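Clalto open house: hand-held grippers on real laundry
August 2020

I went to Brerkuscombe expecting a sales pitch and got one, with coffee. Clalto has its workshop in a former mill (1862 over the door, as the guide told us twice) and was showing the gripper it sells for teaching arms to handle cloth. The same tool had a booth at the Titerlow fair in February, where it picked up foam blocks all day. Foam blocks prove very little, so I asked about clothes.
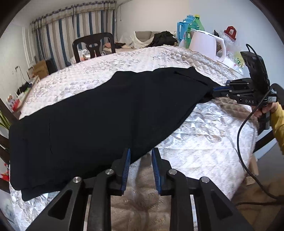

The claim on the handout is 144 garments handled per shift with one pair of grippers. I asked what counted as handled. A garment lifted and put down again counts, apparently, folded or not. I also asked about dark fabric, which has always given my own cameras trouble, and was told the new lens copes. No comparison footage was on offer. The Caldeira gripper we run at work costs 2000 dollars less and loses its grip on thin hems, so I'm open to being persuaded, but I'd want the failures listed next to the successes.

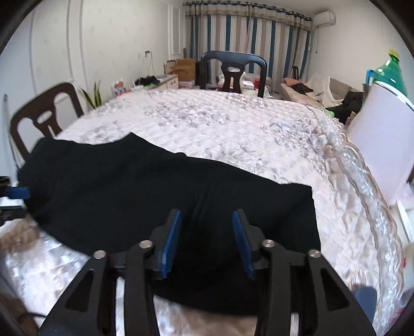 Finger pads were the part of the visit I found useful. Clalto says a set lasts 35 hours before the rubber needs changing, and spares are sold only in pairs. On knitwear I'd expect wear to matter less than shape. A black knit spread flat gives two facing blue pads very little to close on, apart from wherever it happens to be rumpled, and I'd want to see them start from a smooth stretch. I put this to the guide and was promised a test report by email.

Parking is behind the mill and fills early. The report hasn't arrived yet.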